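Inico 난임 상담 기록 데이터셋

난임 클리닉의 초진 상담에서 환자가 실제로 묻는 말을 모은 한국어 텍스트 데이터셋입니다. 상담실 말투가 그대로 살아 있어서 읽다 보면 정말 재미있어요! 정리하면서 저희도 많이 배웠습니다.

구성

상담 191건, 참여 기관은 Beltwood와 Serkeo 2곳입니다. 한 건은 질문, 답변, 주제 태그로 이루어져 있고 태그는 모두 17종입니다. 배아 동결, 검사 비용, 배우자 검사에 관한 질문이 특히 많습니다. 이름과 생년월일, 병원 등록번호는 지웠고 나이는 5세 단위로 묶었습니다.

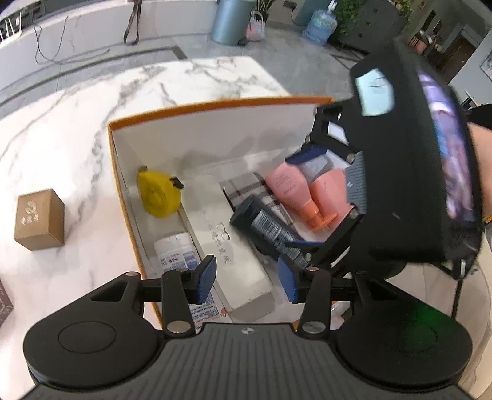

주석 작업

태그는 Heledd Gwynne과 Minoru Ichikawa가 따로 붙인 뒤 서로 맞춰 보았습니다. 끝까지 의견이 갈린 18건은 disputed 열에 두 사람의 태그를 모두 남겼으니 꼭 한번 살펴보세요. 애매한 질문일수록 배울 게 많습니다!

쓰임새와 한계

질문 분류나 안내문 초안 연구에 잘 맞습니다. 의학적 조언을 만드는 용도로는 쓰지 말아 주세요. 초진만 다루기 때문에 시술 이후의 질문은 거의 없습니다.

변경 내역

2025년 8월 5일: 첫 공개
10월 예정: 재진 상담 추가, 태그 이름 정리

오타나 잘못 붙은 태그를 찾으셨다면 이슈로 알려 주세요. 작은 수정도 대환영입니다!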